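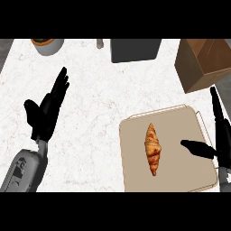
A croissant on its tray in the simulated kitchen used for the remote-control sessions at Bruvance.

Bruvance opens its teaching room to the neighborhood, croissants and all

Feb 17, 2020 – If you have ever tried to explain to a child how to carry something flaky across a kitchen without leaving half of it on the floor, you will have plenty of sympathy for Jaqueline Quintero and her crew at Bruvance, who have spent the winter explaining it to a pair of robot arms.

The work is all done in simulation for now. A person puts on a headset and a pair of gloves, and the arms on the screen copy what the person's own arms are doing, right down to the thumb. Each run is saved, and the saved runs become the lessons the software learns from later on. Quintero's team has set itself a goal of 100 good runs for the pastry task before moving on to anything else, and a run that is clumsy or rushed gets thrown out, however late in the day it is.

"People come in thinking they have to be fast," Quintero told us over coffee. "I tell them to move the way they would at their grandmother's table. Slow down, look at where your hand is, and then reach."

Neighbors who stop by the office on Salazar Street are welcome to take a turn, and a good many have. Crescencio Bañuelos, who baked bread for a living until he retired last October, was a little stiff at first – he kept looking down at his real hands – but he settled in nicely and ended up staying most of the afternoon.
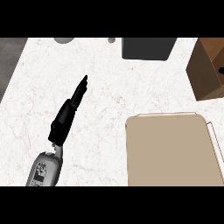 Getting an arm out over the counter is the part most visitors pick up quickly. Judging depth is harder, and Wenceslao Huerta, who looks after the software, says newcomers tend to stop short of whatever they are reaching for and then creep forward a little at a time. He doesn't mind the creeping, but he does trim long pauses out of the recordings before they go any further, and he keeps a notebook of which ones he has trimmed and by how much.

Sessions last 6 minutes each, with a rest in between, as the gloves get warm and shoulders get tired sooner than you would think. Children are welcome with a grown-up, and there is a smaller pair of gloves on order for them. Anyone who would like to try can sign up at the front desk or ask for Evaristo Mendoza, who keeps the schedule and makes the coffee.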